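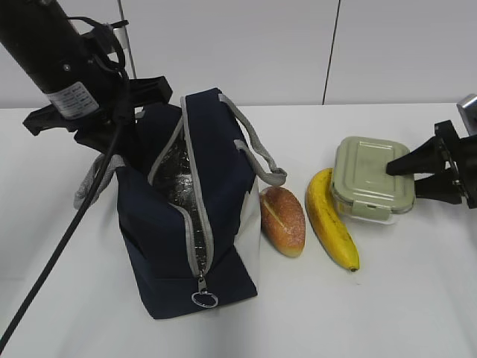
Ordered the Brendunar sideboard in August and have now had it in the dining room long enough to say something useful. Short thread.

It comes in two boxes. The carcass is already assembled, so you only fit the legs and the handles. Took me 30 minutes with a screwdriver.

The listing says solid oak. The top and doors are. The back panel is veneer, and that's in the small print if you scroll down.

Doors close softly and line up well. The left one needed half a turn on the lower hinge.

Shelves have three heights. The middle one fits dinner plates stacked 15 high - I wouldn't go higher, it starts to bow.

Finish is a matte oil. It marks if you leave a glass on it. Vibeke Juhl asked about wax - I used one thin coat and it helped.

Delivery was to the front door only. Upstairs costs extra, and it weighs over 100 pounds, so pay for it.

Price was 500 in the sale. The matching bookcase from the same range is still out of stock. Will add to this if it ever ships.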